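Unit 13: Segmental paving, edge conditions and trees in pavement

Handout for the field session. Read before the Moreck site walk and bring the Clallgate specification extract.

1. Bond pattern

Small rectangular pavers are laid in stretcher, basket weave or herringbone bond. Herringbone interlocks in both directions and is the usual choice where service vehicles share a pedestrian route. The diagonal rows read most clearly close to the viewer. At low viewing angles the pattern flattens and colour becomes the dominant impression, so assess bond within a few metres of your own feet.

2. Longitudinal joints and channels

A long path needs a break line. It may be a movement joint, a shallow drainage channel, or a change of laying direction between two soldier courses. From a distance the three look much the same. On site, check for:
- a fall toward the line from both sides
- compressible filler or sealant
- outlets or gratings at intervals

Record the line as "undetermined" if none of these can be confirmed.

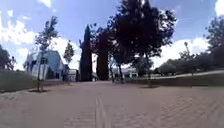

Nogueira disagrees with the last instruction and would have students record the fall alone, on the grounds that a joint and a channel are maintained in the same way for the first few years and the distinction can be taken from the drawings later. For this unit, keep to the wording above. Marks are given for the observation and the stated uncertainty together.

3. Tree pits

A young tree in pavement depends on the soil volume below the surface, and the visible opening tells you little about it. The opening does control air exchange, surface watering and the space left for trunk flare. For each pit record the shape, the surface material, the condition of the surrounding edge and any lean in the trunk. Set the crown density against that of established trees nearby. A sparse crown on a slender trunk may be normal for the species and age; note it without diagnosis.

4. Grass margins

Where a grassed slope meets paving, look for soil wash on the surface, loss of jointing material and encroachment over the edge course. Dull or dry turf at the toe of the slope should be noted with the month. The October walk and the winter walk give different results.

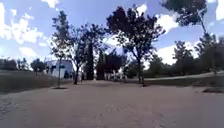

Fig. 2. Paved plaza with young tree in square pit, grass slope and broad-crowned tree.

5. Shade and surface

Large crowns change the pavement beneath them through leaf litter, staining and root lift. Faint streaks and patches are to be mapped by extent only. Do not assign a cause on a single visit.

Submission: 2 pages, Umetex grid sheets, due Monday, June 8, 2026.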